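Home Guides Recipes Workshop Contact

How to Dry Apples and Bananas at Home in a Plain Oven

I love dried fruit, and for years I bought it in little bags without once thinking I could make it myself. Then a neighbor's tree went wild one fall and I had to do something fast! You don't need a dehydrator for this. An oven that holds a low setting, a couple of racks and a free Saturday will get you there.

What you need

Apples, bananas, lemon juice, a sharp knife, a cutting board, two wire racks that fit over baking sheets, and jars with tight lids. An oven thermometer is a big help too. Mine showed 201 degrees when the dial was at its lowest mark, so I now prop the door open with a wooden spoon and it settles much closer to where I want it.

Picking the fruit

Go for firm apples with some bite to them. Sweet ones turn out like candy and tart ones keep a lovely sharp edge (I mix them in the same jar, which makes every handful a surprise). Bananas should be yellow and just ripe. Once they get very spotty they stick to everything and come out dark, so save those for bread. 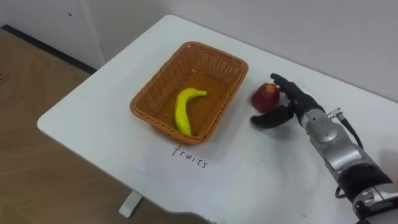 Sorting comes before any cutting, and I like to do it the night before. Feel each piece for soft spots, put the bruised ones aside for sauce, and wash the apples well. A shallow woven basket like the one with the banana in it is great for holding fruit at this stage, with plenty of room to lay things out in one layer. Write the date and the kind of apple on a slip of paper and keep it with the batch all the way to the jar. I skipped that my first year and ended up with a shelf full of mysteries.

Slicing and dipping

Core the apples and cut them into rings as thin as a pencil. Peel or don't peel, it's up to you. I leave the skin on because I like the chew. Cut the bananas into coins of the same thickness. Stir a good splash of lemon juice into a bowl of cold water, soak the apple rings for ten minutes, then dip the banana coins quickly and lift them right out. Pat everything dry with a clean towel.

Drying

1. Lay the slices on the racks with a little space between them.
2. Set the oven as low as it goes and prop the door.
3. Flip the slices after two hours and swap the racks.
4. Start checking the apples at five hours. Bananas take longer, often eight.

Apple rings are ready when they bend like soft leather and no juice beads up when you tear one. Let a slice cool before you test it! Warm fruit always feels softer than it is.

Jars

Cool everything fully, fill the jars two-thirds of the way and shake them once a day for a week. If you see fog on the glass, the fruit goes back in the oven for another hour. My last apple batch came to 517 grams, enough for plenty of oatmeal and one very good trail mix with walnuts.

Contact the Ustby Kitchen Pages | Copyright Ustby Kitchen Pages | Back to top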